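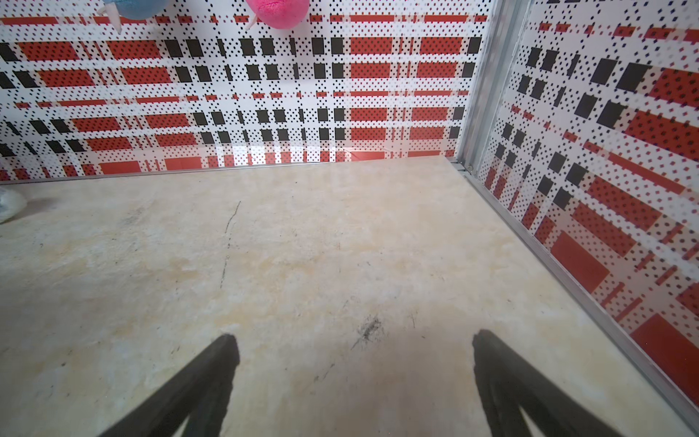 Mottled, in cream and beige.

1.
Friday, July 11, 2025. The flat at Tovar Court has been on the market since May and I've decided to write it all down, partly for anyone else selling in Hunville and partly so I stop telling my sister the same stories on the phone.

2.
I chose Motmont to sell it. My method was to pick the agent with the most boards up on the hill. It has since been pointed out to me that a lot of FOR SALE boards and a lot of SOLD boards are different things, and that I should have been looking at the second kind.

3.
The agent is Ekrem Toprak and I like him a great deal, which is annoying, as I'd planned to be furious with somebody by now. He came round, stood in the hall, said "lovely" and then said it again in each room in a slightly different key. By the bathroom it had become "right".

4.
Then the valuation. He gave me three figures: what we'd ask, what we'd hope for and what we'd take. I have thought about the first one every night since. He has only ever brought up the third.

5.
The description. I should say I've lived here a long time and thought I knew the place. According to the listing I have been living in "a deceptively generous upper-floor apartment with a versatile dining nook". I had to go and find the nook. It's where the hoover goes.

6.
I asked what "deceptively generous" meant and whether it meant small. Ekrem said buyers respond to it. I asked how they respond. He said they book a viewing. I couldn't fault that.

7.
Also on the listing: "moments from the station". I've been walking it for years and I'd call it a good many moments, all of them uphill on the way home. We settled on "well placed for the station", as the station is certainly a place and so is the flat.

8.
Floor area. My own paperwork from when I bought it says one thing. The nice man with the laser says 841 square feet. The laser is the lower of the two. I would like to know who has been living in the missing bit, and whether they'll contribute to the service charge.

9.
Somebody replied to ask whether the laser man included the cupboards. He did. I followed him round to make sure. I opened doors for him. I think he was quite keen to leave.

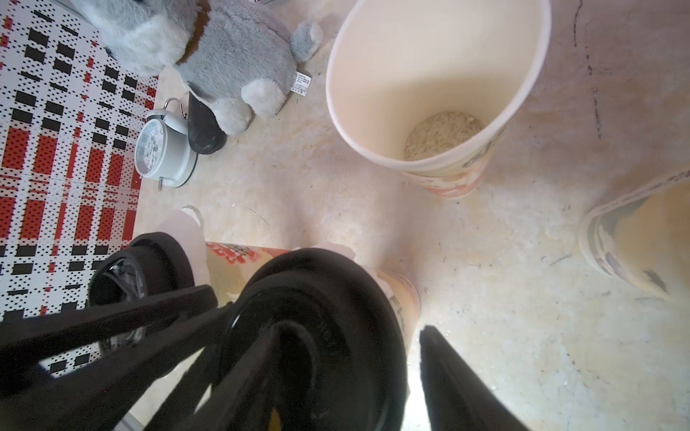 10.
Viewings! We've had nine. I was told to go out for all of them, and I went out for most of them. The one time I stayed in I pretended to be on a call in the bedroom, and then they wanted to see the bedroom, so I had to nod at a wardrobe and say "let's circle back on that" into a phone with its screen off.

11.
Feedback from viewing one: "too many stairs". There's one flight of stairs. It is mentioned in the listing. I don't know how many would have been the right amount of stairs for an upper floor.

12.
Feedback from another: "loved it, looking for a house". Fair enough. I went to a fishmonger once and loved it and was looking for shoes.

13.
A couple brought her father, who knocked on every wall. He knocked on the outside ones too. Ekrem says there's usually a father and he usually knocks, and that it's the ones who go quiet and look at the boiler you want to worry about. The father then went quiet and looked at the boiler.

14.
Several of you have asked about baking bread and putting coffee on. I did the coffee. The feedback said "smells of coffee". Under negatives.

15.
Now the serious post, if you're selling a leasehold flat and only read one of these. Ask your managing agents for the sales pack on the day you instruct, before you do anything else. Pay for it, moan about it, get it in a drawer. I did not do this. I tidied the airing cupboard instead.

16.
Our managing agents are Prurkitine. I've paid them every year without once needing to speak to them, and I now see that this was the golden age. To request the pack you fill in a form. To be sent the form you must log in. To log in you need the code from a letter they posted to the previous owner.

17.
I rang. I was told my call was important and then played the first part of a song, over and over. It never gets to the chorus. I've had it in my head for weeks and I still don't know how it ends.

18.
When I did get through, a very polite person explained there's a £60 charge for confirming that there are no outstanding charges. I asked whether, once that had been added to my account, there would be an outstanding charge. There was a long pause. I was put back on to the song.

19.
Anyway, paid. I got a receipt by email and a second email telling me not to reply to the first. The pack itself is "in preparation", like a banquet.

20.
An offer! From Emiliano Fuentealba, who came to see it on a wet evening, asked sensible questions about the lease and the windows, and took his shoes off without being told. I'd have sold it to him there and then for the shoes alone. Ekrem has asked me not to say things like that where people can read them.

21.
The offer was somewhere between what we'd hope for and what we'd take. I did the thing of saying I'd sleep on it. I did not sleep. I said yes before breakfast, then Ekrem rang back to tell me that I'd said yes very early and that next time I might let him put his jacket on first.

22.
So we're now "sold subject to contract", a phrase in which the first word is doing a lot of showing off. Nothing is sold. There's a sticker on the board though, slightly crooked, and I have been out to look at it more than a person should.

23.
Emiliano's solicitor has sent over her enquiries. Some are very reasonable. One asks me to confirm whether the property has ever been affected by a dispute with neighbours. Does it count if the neighbour doesn't know? Asking in connection with a recycling bin.

24.
Another asks for the certificate for the kitchen window, which was there when I came. I've looked in the drawer. I found the guarantee for a kettle I no longer have, the instructions for a different kettle and a key that fits nothing in the flat. I've put the key in the envelope as a gesture.
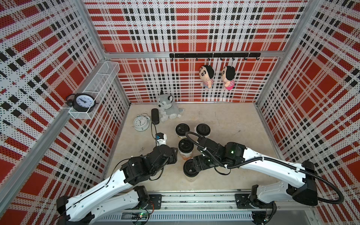
Plaid on the walls, red, white and black, and two dolls on the hooks.

25.
Fixtures and contents form. It goes room by room and you tick whether each thing is staying, going, or not there at all. I'm leaving the curtain poles and taking the curtains, and I've been told that people fall out over this more than over the price. I can see how. I've grown quite defensive about a bath mat.

26.
A question from the replies: would I use the same agent again? Yes, I think so. Ekrem picks up his phone, he's never told me I'm days away from anything, and he straightened the sticker when I asked. I'd just want a word about the nook.

27.
And would I buy another leasehold flat? I've got a viewing on one tomorrow. "Deceptively generous." I'm taking my own tape measure, and I've already asked them for the sales pack.

28.
Prurkitine update, just in. The pack is ready. They've posted it to the previous owner.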